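March 2024
By the Hiltby notebook

I've been chewing on the Mistia results for a week now, and I want to complain about the average. You train an arm in simulation, shuffle the rooms and the tabletops, run 2,968 trials and report one success rate. Fine! But flipping a toggle is a fussy little job, and that number hides the parts I care about.
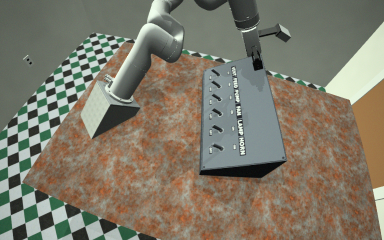 My gripe is with what gets called a failure. Of 279 misses, some 14 were near misses by any fair reading, and they're scored the same as an arm that never left its starting pose. I'd much rather read those one by one (yes, I know, I need a hobby) than get another decimal place.

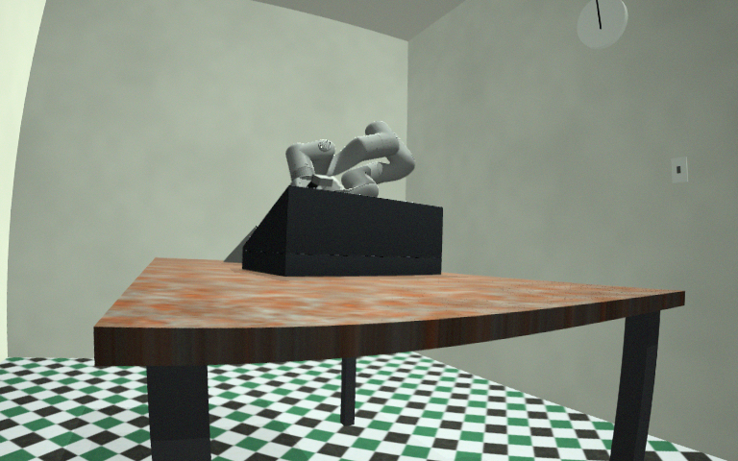

Then there's the random scenery. I used to think loud floors and rusty tables were silly – who works in a room like that? Since October I've come around. If the policy only copes with beige, it learned beige. I just wish the Runurach write-up split its scores by room, so we could see which ones hurt.

Comments (4)

tobytoggle: Per-room scores please!!
mk_sim: The average is fine if you read the appendix.
lowgain: Which appendix?
tobytoggle: The Tóth benchmark has the same problem btw

Contact | © Hiltby | Back to top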